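3. Setting up your mouse and pad

Okay, cables are done, so now the fun part! I wrote this bit of the Horuvo desk guide at my own desk, with my own cutesy mouse and my round cartoon pad (yes, I'm a grown-up), and the steps are the same whatever yours looks like.

1. Wipe the desk with a dry cloth and let it sit a minute. Glossy wood shows every crumb, and crumbs under a pad will drive you nuts.

2. Put the pad down flat. If it came rolled up, leave it under a heavy book overnight first.

3. Set the mouse in the middle of the pad, buttons pointing away from you and the rounded end toward your palm. Mine's pink and white with a little paw-like logo on the back, so I just check that the paw is at my end.
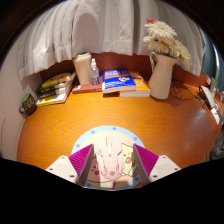

4. Pick your speed. Open the Drikska panel, go to Pointer, and start at 626. I tried 2000 once and lost the cursor completely – way too jumpy for me! If a full sweep still won't cross the screen, bump it up a little at a time.

5. Turn the scroll wheel slowly and watch a long page move. If it goes the wrong way, tick Reverse Scroll.

Note: the sleep timer is set to 180 seconds. Click once to wake the mouse.

Caution: don't soak a printed pad. Use a damp cloth and let it dry flat.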